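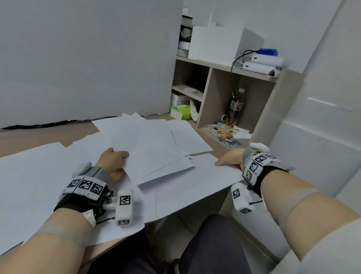

Looking After the Wrist Rig: Project Report, Probert Robotics Course
September 16, 2023

My share of the group project was the wrist rig, start to finish. The others got the arm and the learning code, and I got straps, marker blocks and cables (I volunteered, so no complaints!). The rig goes on both wrists of whoever is doing the task, and the recordings go to the arm team, who want their two grippers to gather loose paper into a pile. If a marker block has shifted on its strap, the arm team gets wrist positions that are slightly wrong all the way through, and they come and find me.

When I took it over in May it was in pretty sad shape. A couple of the blocks wobbled if you so much as breathed on them, and the screw on one of the brackets had worked itself loose. I took everything off the straps, wiped down the printed squares, tightened the brackets and put it all back in the order the labels wanted. My first try had left and right swapped. That cost me an evening, and I now read the labels out loud like a crazy person before I close anything up.

Setup takes 15 minutes if the markers behave. Straps first, snug enough that the blocks don't roll when you turn your hand over, then the pods, then the bands farther up the arm. After that I run the calibration in Hikitz, the tracking program our course uses, and have the wearer turn both wrists slowly every which way. Hikitz gives an error score at the end. Anything above 3 and I start over with the straps — it's nearly always the straps.

Paper turned out to be a mean thing to record. I'd done all my early testing with blocks and cups, and those stay out of the way. A big sheet flops up over your wrist and covers the markers, and Hikitz starts guessing. On my first paper session I threw out 40 takes, and I was pretty crushed about it.
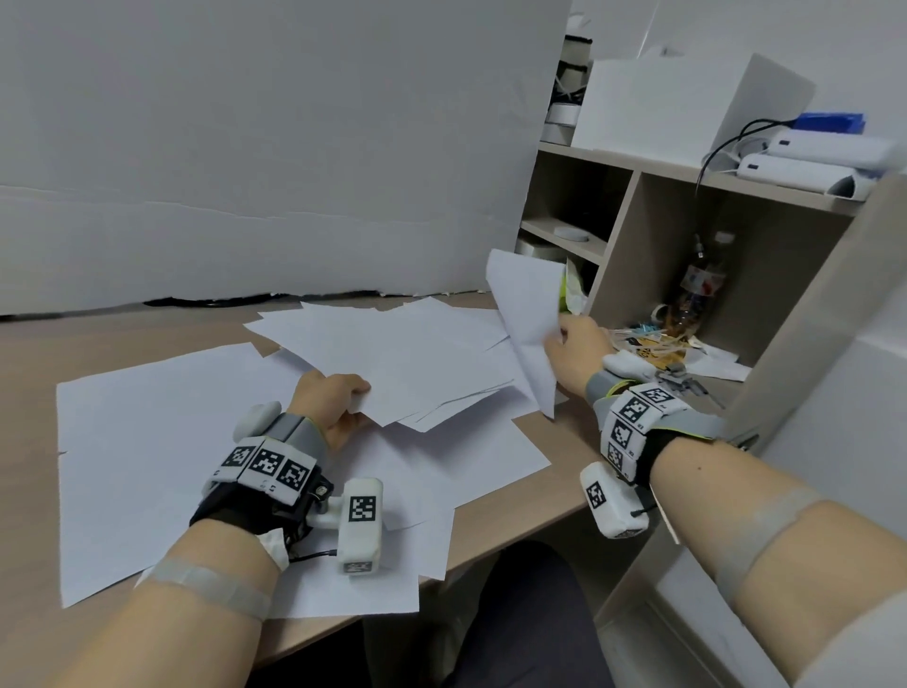 Ademir Magalhães thought I was blaming the paper too fast. Check your cables before you throw out anything else, he wrote on my draft, since a short cable tugs on the pod every time the wrist bends, and a tugged pod looks a lot like a hidden marker in the log.

So I went back through the log, and yep, he was right about plenty of them! The jumps lined up with bent wrists, paper or no paper. I gave the cables more slack, wrapped the forearm bands a bit lower on the arm, and did the whole session again. 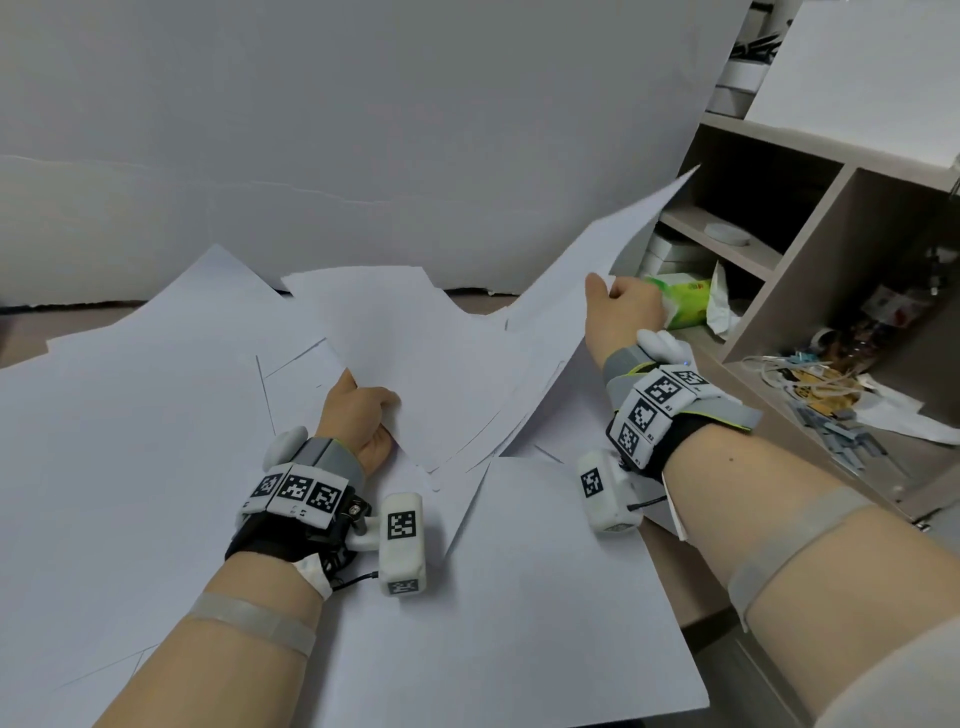 The second session was a lot cleaner. We still lose the markers for a moment when somebody scoops up a really big armful, but Hikitz picks them up again when the wrist comes back out, and the arm team says they can live with gaps that short.

For whoever gets the rig next: wipe the marker squares with a dry cloth only. I used a damp one once and smeared the print, and had to wait 2 weeks for new plates from Skilletti. Recheck the bracket screws after every session, even a short one. Spare straps are in the drawer with the chargers, and the calibration notes are in the Firkstead folder, under my old project name (sorry, I never renamed it).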